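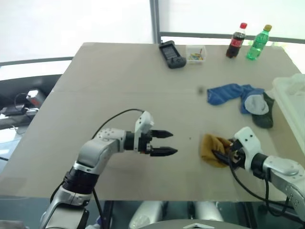
Six games in and the midfield still isn't settled

Last updated: Monday

I've had a season ticket at Prarnmont for 9 years and I can't remember a start where the middle of the pitch changed this much. We've played six league games and used a different pair in there every time.

The crowd on Saturday was given as 1,810. It felt like fewer by the end. We went a goal down from a corner, equalized just before the break and then spent the second half passing sideways. Vekari sat deep and let us have the ball, which is what I would do against us too.

My view is that the club should pick two and leave them alone until January. The younger of the two loan players looks tidy and wants the ball. He got taken off after an hour again. If he's only going to get an hour, I don't see why his parent club would let him stay for the second half of the season.
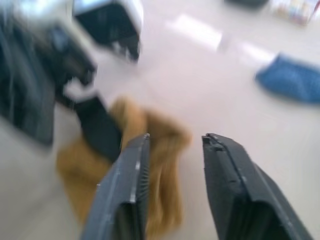
The other problem is width. Both fullbacks are staying home, so the wingers come inside and it gets crowded. Against Fetex in the cup we had one of them overlapping and we made more chances in that game than in the last three put together.

Next up is the away game, where the ground holds 4,000 and the visitors' end has no roof. I'm taking the early bus. Kickoff has been moved to the evening, so check before you travel.

I'll write up the cup draw when it's made.

Get new posts by email. Enter your address to subscribe. You can unsubscribe at any time.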